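I have been meaning to write about the odds and ends pile since November, when I started clearing out the back of the garage and found that half of what we own has no proper home. You know the sort of thing! Kitchen spoons that wandered out to stir paint (and never came back), rods that belong to something, handles that may or may not belong to the rods.

My neighbor Béla Jakab sorts his by weight, which I tried for a whole Tuesday and gave up on by suppertime. What works better for me is tipping it all into one big metal bin, spreading it out so nothing sits on top of anything else, and then simply looking for a while with a cup of coffee. I paid 25 dollars for mine secondhand, and every scratch on the bottom came free. Long things go along the back wall, spoons go wherever they land, and I pick from there.
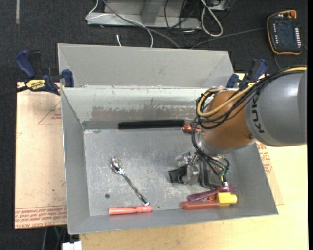 What do you do with a spoon that has been out in the garage for years? Mine goes in the paint drawer for good, and I buy another one for the kitchen.

Next week I'm starting on the shelf with the jars, and I'm a little afraid of it.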